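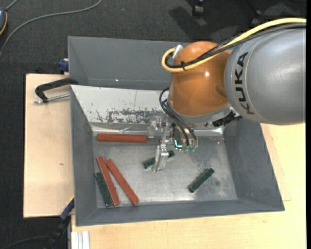 The Bin

Maysoun Hamdan had worked in returns at Greenberg for eight years before she thought much about the bin. It was gray metal with sloping sides, and its floor had gone shiny from parts sliding over it. There were scratches all over and one dark round stain toward the right.

"That's coffee," Tapio said, the first week she was there. Brenda said it was oil. It was already old then, and neither of them would drop it.

In October the office in Plallent sent word that the bin was going to be scrapped. A new one was coming, 17 inches deeper, with a coating that would not mark. Elias Zoubi read the message aloud at lunch and went back to his soup.

"What do they do with the old one?" Maysoun asked.

"Weigh it," Elias said. "Pay somebody."

She stayed late that evening. The last parts had gone out to Daltus at five, and the floor of the bin was clear. She leaned on the light wood along the side and looked in. She knew the long scratch from the winter they ran brackets for 13 days straight. The cloudy patches she had tried to polish out once, with vinegar and a rag, when her mother was in the hospital and she did not want to go home yet. It had made them worse.

She got a rag and wet it and reached down to the stain. She had never tried that one. She rubbed for a minute or two. The rag came up a little brown, but the stain looked the same as before. She smelled the rag. It smelled like the rag.

Brenda came by with her coat on.

"Well?" she said.

"I can't tell."

"It's oil."

"It could be."

Brenda put her bag down on the wood and looked in too. She had a bus to Festville at 6:40 and the next one was an hour later. She looked at her watch and then she took off her gloves.

"Give me that," she said.

Maysoun handed her the rag. Brenda bent over and scrubbed hard, with her sleeve pushed up past the elbow. Then she held the rag to her nose for a long time.

"Don't tell Tapio," she said.

She folded the rag with the brown side in and put it in her coat pocket. They turned off the lights and walked out to the stop together, and Maysoun waited with her until the later bus came.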